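Tuesday, evening

It rained until four o'clock, so I stayed in and did the clothes. I had promised this to myself since the beginning of April, and every week I found a better thing to do. Shengli Lu telephoned in the morning to ask if I will go with her to Drevcombe on the bus, to see the garden centre, and I said no, today I am strict with myself. She laughed at me. She said that a person who owns so few clothes should not need a whole day for them.

She is wrong about this. I have more than I thought. I began with the winter things. The brown pullover from my aunt has a hole under the arm and I put it to one side for mending, although I know myself and I think it will lie there until October. Two pairs of trousers do not close any more. I tried to close them lying on the bed, as my sister did when we were girls, and then I was ashamed and put them in the bag for Safavi's shop. He takes everything that is clean, and he gives the money to the school bus.

After lunch I did the T-shirts, which is the part I like. I always put the hanger in from the bottom. My mother taught me this, because if you pull the hanger through the neck, the neck becomes wide and after one summer it hangs on you like a sack. It takes longer. With red cotton I am careful also in the washing, I wash it alone and in cold water, after what happened to the pillowcases.

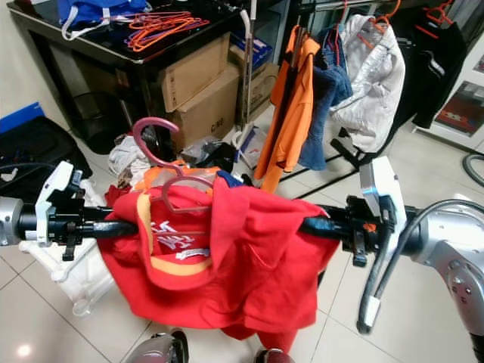

I have not enough hangers, this is the real trouble. The plastic ones catch together by their hooks, and when you want one you lift up five and four fall on the floor behind the door. I looked in the Dretex catalogue and they sell a packet of 100 for a price that is quite good, but what would I do with 100 hangers? I could share with Shengli. I must ask her. She has perhaps the same trouble but she would not say it.

Jeans I do not hang. I fold them in three and put them on the shelf. In the first year in Relau I lived with a woman who hung everything, also the towels and the aprons, and she was cross when I folded. We did not speak for some days because of one pair of jeans. I thought of her today and I wondered if she is still in that flat over the bakery, with the stairs of 29 steps which I carried the shopping up every day.

At five the sun came out and I opened the window. The room smelled of soap and a little of dust. I found a bus ticket in the pocket of the white jacket, and a button which belongs to nothing I have. I put it in the tin with the others.

The bag for Safavi stands by the door. Tomorrow I will carry it before work, if it is dry. My back hurts and I still must iron two blouses, but I will do it in front of the radio.

Contact | © All rights reserved | Back to top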